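Club notes, November

We had 17 people through the door this month, which filled the back benches at Brollia for the first time since spring. Most of them are on the pushing task, so that is what I'll write up.

The task is simple to explain. The arm has a plain rod on the end and no fingers. It gets a spoken instruction such as "move the red star next to the green one" and has to slide the blocks over the board until they match. We print the blocks ourselves in four colours. The first set came out too light and skidded, so the current ones have more infill and behave better.

Each pair of students drives the arm by hand first and records their runs. Between them they have now logged 1,530 pushes. Going through the recordings took 6 evenings and I don't want to do it that way again. We've since moved the labelling into Skondik, the little tool two of the second years wrote, and it is much quicker.

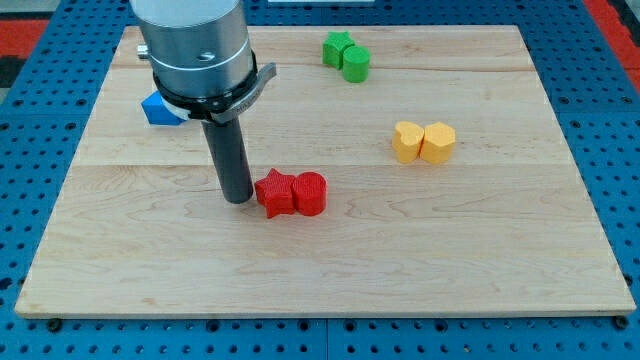 The rod height is still our main bother. Too low and it scrapes the wood, too high and it rides over the edge of a block and tips it. We've settled on 3 mm off the board and check it at the start of every session. Stars are harder than hexagons, as they turn when you catch a point, and the students have started pushing into the gap between two points to keep them straight.

Next is the friendly against Pranville. They use a bigger board than ours, so we need to practise longer pushes before then. Please bring your own laptop charger, we only have two spares left.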